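**Bonjour à toutes et à tous ! Vieille commode à repeindre en bleu : bombe ou pinceau ?**

posté par marmotte_bricole, le 1er août 2024

Je viens vers vous avec une hésitation qui traîne depuis avril, autant dire que la commode commence à faire partie du décor de l'entrée dans son état « à moitié poncé ». Elle vient d'une brocante de Flandgate, elle est en pin, vernie, avec des tiroirs moulurés très jolis mais pleins de petits creux. Je la voudrais dans un bleu turquoise bien franc, un peu brillant. Mon voisin ne jure que par le pinceau, ma sœur par la bombe, et moi je ne sais plus qui croire. J'ai un budget de 100 euros tout compris, et je n'ai pas de garage, juste un balcon assez venté. Qu'est-ce que vous feriez à ma place ? Merci d'avance, vous êtes toujours adorables !

---

**tilleul_et_cie**

Coucou marmotte ! J'ai fait à peu près la même chose l'an dernier avec un chevet, alors je te raconte. Les deux marchent, mais pas aux mêmes endroits : le pinceau (ou mieux, un petit rouleau laqueur) pour le dessus et les côtés, la bombe pour les moulures, là où le pinceau fait des coulures dans les creux.

Avant tout ça, la préparation – c'est long, mets de la musique. Lessivage, rinçage, séchage complet, puis ponçage au grain 200 si l'ancien vernis tient encore bien. Dépoussière avec un chiffon légèrement humide. Ensuite une sous-couche d'accroche, j'avais pris celle de Sovodach au rayon bois et j'en ai été très contente, même si elle sent fort.

Pour la bombe, ma façon de faire :

- Agite bien, deux bonnes minutes, et recommence de temps en temps pendant le travail.
- Tiens-toi à 30 cm du meuble, et commence le geste à côté du tiroir, jamais dessus.
- Passe des voiles très fins, en respectant le séchage indiqué entre chaque.
- Avec du vent, renonce et attends le soir ! J'ai retrouvé du bleu sur mes géraniums.
- Entre deux couches, pose l'aérosol à l'ombre, jamais en plein soleil ni près d'un radiateur.

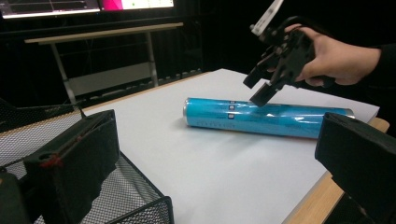
- Laisse durcir plusieurs jours avant de remettre les tiroirs, sinon ils collent.

Côté budget, tu devrais t'en sortir largement, surtout si tu as déjà du papier à poncer. Et garde tes poignées, un coup de vinaigre blanc et elles repartent pour un tour.

---

**Stelov**

Pinceau. La bombe sur un balcon, c'est non, pense aux voisins.

---

**le_rabot_du_dimanche**

Bonsoir, je rejoins plutôt tilleul, avec un bémol : sur du pin, les nœuds remontent en jaune sous la peinture, même sous un turquoise. Il faut un fond isolant, pas une simple sous-couche. Chez Dimitriou ils en vendent en petit pot, demande au comptoir, ils prennent le temps d'expliquer. Fais un essai derrière un tiroir et attends quelques jours avant d'attaquer le reste. Et porte un masque pour le ponçage, on ne sait jamais ce qu'il y a dans ces vieux vernis.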